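Moya desk supplies project - interim report to Mistach
Prepared by Brigitta Reisinger, Prallach office
Reporting period ending December

1. Status

The project is replacing bought-in pen holders at the Prallach site with plain paper cups from existing canteen stock. Phase one, the stock check, is closed. Phase two, the selection of a cup and a desk layout, is nearly complete. Phase three, issue to desks, has not started. Spending is within the approved amount and no change to the budget is requested.

The stock check found 267 cups suitable for the purpose. Gion Kälin set aside 100 of them for issue and spares. The rest went back to the canteen.

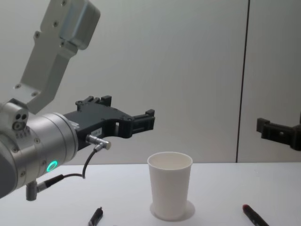
Cup selection was carried out by Johanna Plattner. Two types were in stock, one printed and one plain, and the printed type was dropped after staff at two desks took theirs for a used drink and threw it out. The choice is now the white paper cup, shown standing on the white tabletop used for the layout work. One drawback remains open: white on white is easy to overlook when reaching across a desk. A colored paper band has been proposed and will be costed in the next period.

2. Stability

An empty cup is light and a pen placed in it leans on one side of the rim. Small weights for the base were requested from Sorkent in two sizes. The smaller size has arrived and fits. The larger size is delayed, and Sorkent has not yet confirmed a delivery date. Work continues with the smaller size only.
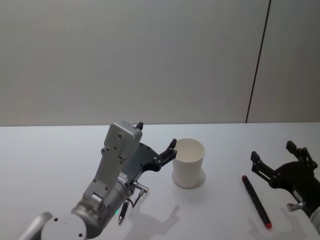 The weight has to go in before any pens do, and it has to be placed by hand. Heidrun Hauser wrote the fitting instructions and has asked for a minor revision to the drawing. It shows a straight-sided cup, whereas the cup in use tapers toward the base and has a slightly rolled rim. The taper sets the largest weight diameter, so the drawing needs to be corrected before the larger size is accepted. Cups should be upright and empty at the start of fitting, as in the view above.

3. Pens and desk layout

Each desk is to receive one cup and a mixed set of pens. Aurelia Bachmann has listed 34 desks for the first round. Of these, 23 have confirmed that they want a set. The remaining desks will be asked again once.
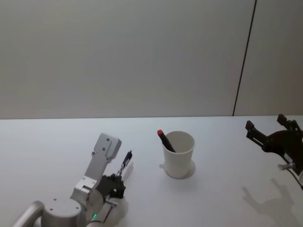 Pen type affects the layout more than was assumed in the original plan. Thick markers crowd the cup and are hard to take out singly, so they will be kept in a drawer. The standard issue will be a slim black pen of the kind visible here. Cup position is still to be settled - the current proposal is the back of the desk, near the wall, with a clear strip left in front for papers. At desks where a joint between two wall panels comes down to the back edge of the table, as it does on the right side here, the joint can serve as a placement mark and no tape is needed.

4. Next period

Correct the fitting drawing (Hauser).
Obtain a delivery date for the larger weights (Kälin).
Cost the colored band (Plattner).
Close the desk list and begin issue (Bachmann).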